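Gift wrap swap returns to the Karkach Street library

Last June so many of you came by with half-used rolls of wrapping paper that we ran out of shelf space before lunch, and we had such a good time that we're doing it all over again this year! Bring whatever has been hiding in the back of your closet (birthday prints, plain colors, tissue, ribbon, even those gift bags your aunt irons flat and sends around the family) and take home something you like better. Doors open at 10 in the morning, and the coffee will be on well before that.

Large plain sheets always go first, so if you have any, please do bring them. Last year we gave new homes to 656 sheets and rolls, and I would dearly love to see us reach 1000.
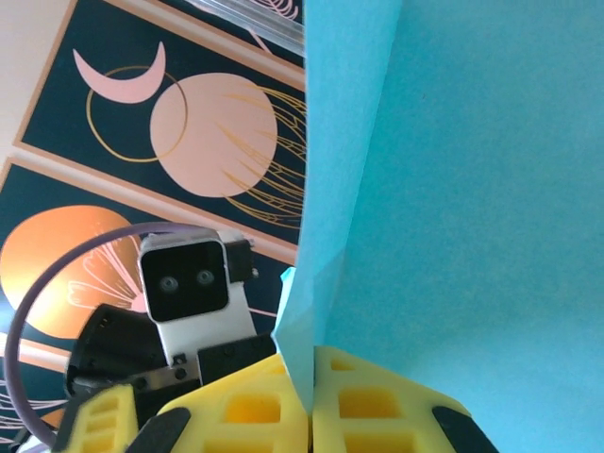 Folding table with Killian Courtois

Killian will be back at the long table by the window, showing how to wrap the awkward things: bottles, teapots, soccer balls, a stuffed giraffe if you bring one. Each session lasts 30 minutes and there are 2 of them, the first at 11 and the next right after lunch. Children are very welcome, and so are people who, like me, have been using far too much tape their whole lives. Leave your name at the front desk if you'd like a seat.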